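3 min read

I have finally sorted out the fruit situation! Since February ours had lived in a deep bowl in the kitchen at Drinden, where the bottom layer was forgotten and the pears went to mush. Now everything goes on the coffee table in the living room, on a wooden tray, and I'm so pleased with it I could sing. 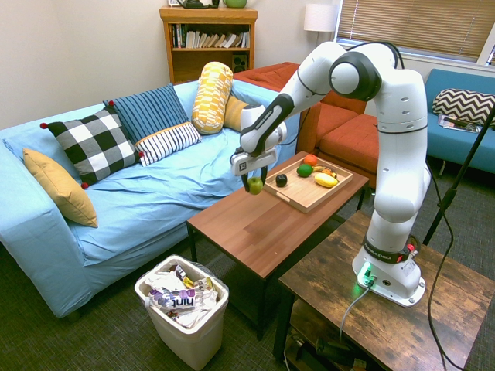 Fruit gets eaten when it's within reach of the sofa, and I can't believe how long I took to try it. The tray has raised sides so nothing rolls off, and a cutout handle, lovely for carrying it back to be wiped. I like the bananas bunched to one side (brown markings and all, they're the sweetest) and the orange tucked into the far corner, with the other fruit in between. Next I want a second tray for the hall!

Comments

Crisóforo Palacios: Trying this tonight. Do you wash it all first?

Trilgate Jo: Love the pale wood on that reddish table. My bananas never get as far as brown!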